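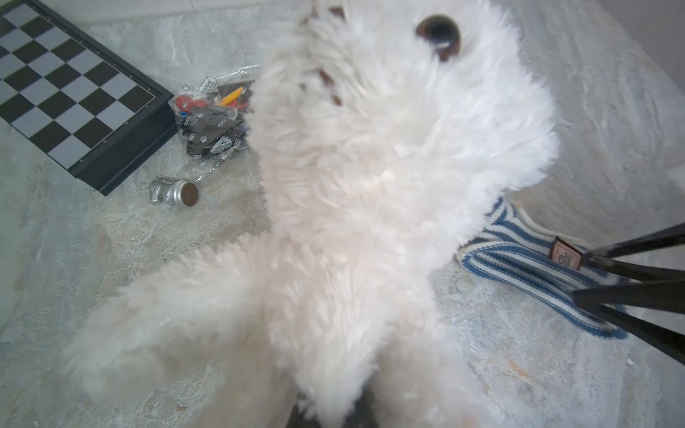 The white plush with the chessboard and a bag of building pieces, playroom floor.

Playroom Inventory and Spring Sorting

March 29, 2022

This entry records the sorting of the playroom at the Branley house, which began after breakfast and was finished before the evening meal. Readers who followed the linen closet entries will recognize the method. Every item is brought down to floor level, grouped with its own kind, and assigned a place before anything is returned to a shelf. The floor is therefore the working surface for most of the day, and the household was asked to enter by the hall door only.

Plush toys

The large white plush was handled first. Its fur is long and shaggy and holds crumbs, thread and the occasional sticker backing. A wide-toothed comb was used on the back and limbs, working from the ends of the strands toward the body. The fur near the eyes was parted by hand. The lower part has taken on a slightly creamy tint over the years, and a surface wash with mild soap is planned for May, when the toy can be dried outdoors in the shade. It will not go into the machine. A previous attempt with a smaller toy left the filling in lumps, and that toy now serves as a doorstop.

The smaller plush toys were reviewed the same morning. Two were set aside for mending, both for open seams under the arm. The remainder were returned to the window bench.

Chess

The chessboard has black and light grey squares with a black border. It was wiped with a barely damp cloth and left flat until the chessmen could be checked. A full set requires 32 pieces. One black pawn has been absent since the winter, and a coat button continues to stand in for it. The household has accepted this arrangement. A replacement was requested from Zotport by mail, and no reply has been received. The chessmen are now stored in a drawstring pouch, which is to be kept with the board at all times.

Building pieces

Building pieces remain the most demanding category. They arrive in clear bags, the bags are opened, and the contents then migrate. The bag printed with outline drawings of toy bricks holds a mixture of colors, with a good deal of black, some red and some orange and yellow. It was decided not to sort by color. Experience with the Kekana shelf bins showed that color sorting lasts less than a week in regular use, and that the children look for a shape before they look for a shade.

The new system has two divisions. Long and unusual pieces go into a shallow tray, where they can be seen. Ordinary bricks go into the deep bin. The plastic bags will be discarded once they have been emptied and felt along the bottom seam, as the smallest pieces collect there.

Storage

The low shelf has been reassigned as follows.

Top level: board games and the chess set
Middle level: shallow tray, drawing paper
Bottom level: deep bin, wooden train track

The large plush does not fit on any level and will occupy the corner beside the radiator cover, which is switched off for the season.

Acknowledgment is due to Keabetswe Dlamini, who lent the comb and recommended the tray. The comb will be returned with the mended toys, as both were promised for the same visit. The next entry will address the puzzle cupboard, including the question of boxes whose lids no longer close.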